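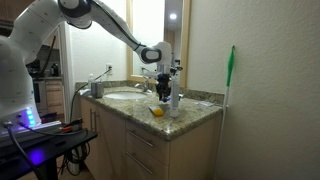 # An afternoon at the Clurkimero open day

So I finally made it to the student robotics open day at the Bravska center, and I'm still picking program leaflets out of my coat! I'd been meaning to go since September, when the sign-up page went live and all 616 visitor spots were gone before I'd finished my coffee. (I got in off the waiting list. Keep refreshing, it works.)

The project I most wanted to see was Clurkimero, which is the class where one team spends the whole term teaching a robot arm to tidy a bathroom counter. I know how that sounds. But stand there for ten minutes next to a real sink and a real granite top with the usual clutter on it, and you start to understand why it takes a term. The students have 40 set tasks on their list, things like "cup back by the outlet" and "toothbrush in the cup," and each one gets tried over and over with the stuff moved around in between.

I asked which one they hated most. Toothbrushes, no hesitation. They're skinny, they roll, and if the cup is lying down it has to be stood up before anything can go in it. One of the team said she'd started having opinions about toothbrush handles at the store.
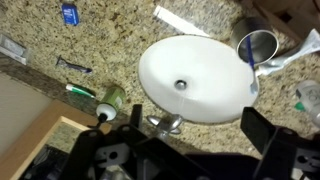 ## What the class does all day

A lot of resetting, mostly. I'd pictured everybody hunched over laptops, and there was some of that, but the job that never stops is putting the tubes and razors back out in a new mess so the arm gets something fresh to deal with. They're aiming for 3000 tries by the end of term and they keep a running total on a sheet by the door, with little doodles next to the good ones.

The wrist view was my favorite part, by the way. From up there the sink looks enormous and the gripper's own fingers take up a big chunk of what you see, so you get a feel for how much guessing is involved. I would be terrible at this.

They also let visitors pick the next task from a hat. I drew "wipe around faucet," which got a groan from the whole team and was swapped for something easier. Fair enough! 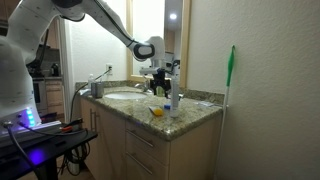
*Words by the Ornent blog, 30/10/2026*

After the break there was a short talk about grading, and I went in expecting to be bored and wasn't. Half the mark is for the arm's results and the other half is for the notebook, so a team whose robot drops everything can still do well if they wrote down what they tried. Last year's top team scored 61 on results, which got a big cheer, and I gather that's a good number for bathrooms. Kitchens are run by the Tefera group down the hall and there's a rivalry. I was told to stay out of it.

Practical stuff if you're going next time: parking is behind the building, the coffee is free but runs out early, and wear shoes you can stand in. Kids are welcome as long as they stay behind the tape. The vending machine took my dollar and gave me nothing.

I went back for a second look at the sink before leaving, and got talking with the students about whether they'd choose a bathroom again. Opinions were split. A couple of them wanted a desk or a bookshelf, where things have square corners.
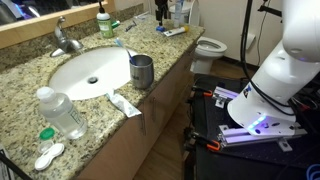
One student told me she'd pick the bathroom every time, that squishy tubes had taught her more than a whole semester of stacking blocks, and that anyone thinking of joining should come to the beginner evenings first and try driving the arm by hand. I put my name down for one on the way out.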